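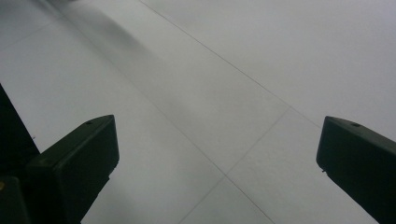

Floor tile in light gray, Stirno Branch

Pallden Library District
Minutes of the Regular Meeting of the Board of Trustees

2019-05-17 | Prepared by the Office of the District Clerk
Reading time: 3 minutes

1. Call to order
The chair called the meeting to order in the reading room of the Stirno Branch. A quorum was present. The agenda was adopted with one change – item 7, the Flelov catalog agreement, was moved ahead of item 6.

2. Approval of minutes
The minutes of the March meeting were approved with a correction to the spelling of "periodicals" in item 4. There was no April meeting.

3. Public comment
A resident of the Okafor neighborhood asked that evening hours at the Okafor Branch be kept through the summer. She stated that many families in the area cannot reach a library before six. A second resident spoke in favor of a longer loan period for large-print books. The chair thanked both speakers and noted that the loan period was on the agenda.

4. Loan periods
The director presented the proposal carried over from March to extend the loan period for large-print books and audiobooks from two weeks to four. Staff reported that 820 large-print titles are now held across the district, most of them at Stirno. Trustees asked whether a longer loan would lengthen the wait for new titles. The director replied that new titles could stay at two weeks for their first six months on the shelf.

Moved and seconded that the loan period be extended as proposed, with the exception for new titles. The motion carried, with one trustee opposed. The opposing trustee asked that the minutes record a concern about holds placed from outside the district.

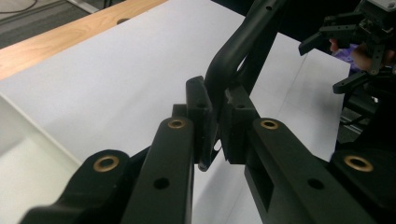 The change will take effect on the first day of the next quarter. Notices will be posted at all branches and printed on checkout slips. Items already on loan that day will keep their present due dates.

5. Overdue fines
Discussion continued on whether to end overdue fines on children's cards. Staff reported that 1,474 children's cards are now blocked, more than 55 percent of them for balances under five dollars. One trustee asked for the cost of collecting these balances, including postage. The figure was not available. Two trustees spoke for ending the fines outright, and one preferred a single amnesty month first. No motion was made. The matter was tabled until the postage cost can be reported.

7. Flelov catalog agreement (taken out of order)
The agreement with Flelov for the shared catalog expires at the end of the year. The director recommended renewal for one year on the present terms while the district reviews its needs. Trustees asked that search in Spanish be raised during the review. Moved, seconded and carried without dissent.

6. Summer hours
The director reported that evening hours at the Okafor Branch can be kept on two nights a week within the present budget. The choice of nights was left to the branch. No vote was required.

8. Other business
The clerk reminded trustees that annual disclosure forms are due – three remain outstanding. The policy on display cases will be placed on the next agenda.

9. Adjournment
There being no further business, the meeting was adjourned at 8:40 p.m.

Last updated: following correction of item 5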